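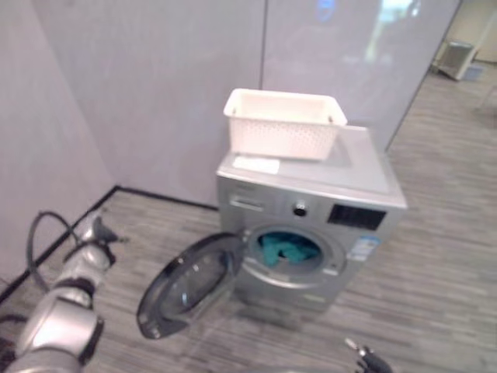

Enikő Vörös glaubte nicht an die Erbschaft. Ein Onkel in Wirkholm, von dem in ihrer Familie nie jemand gesprochen hatte, und dann 550 Euro im Monat, auf Lebenszeit? Sie las den Brief am Samstag im Stehen, neben der Waschmaschine, deren Tür weit offen stand. Das grüne Zeug lag noch in der Trommel. Den Umschlag warf sie in den weißen Korb obendrauf.

»Seriöses Papier«, sagte Amanuel Zeleke am Telefon.

»Papier kann jeder kaufen.«

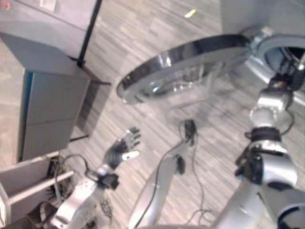
Er wollte wissen, was denn verlangt werde. Eine Unterschrift, sagte sie, und 146 Euro Gebühr, zahlbar an eine Kanzlei in Vanongate.

»Aha.«

»Eben.«

Trotzdem rief sie dort an. Eine Frau meldete sich, müde und höflich, und kannte den Mädchennamen ihrer Mutter. 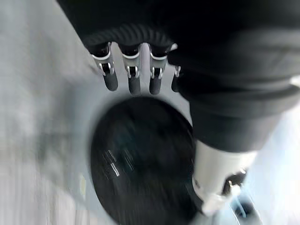
Den konnte man herausfinden, natürlich. Aber dann sagte die Frau, der Onkel habe 58 Briefe hinterlassen, alle an Enikő gerichtet, keiner abgeschickt. Ob sie wenigstens die haben wolle?

»Was kosten die?«

»Nichts.«

Enikő legte auf. Am Abend suchte sie den Umschlag wieder heraus und sah sich die Briefmarke an.

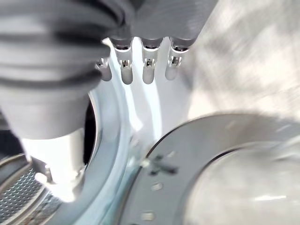 Graue Wäsche vor der offenen Maschine.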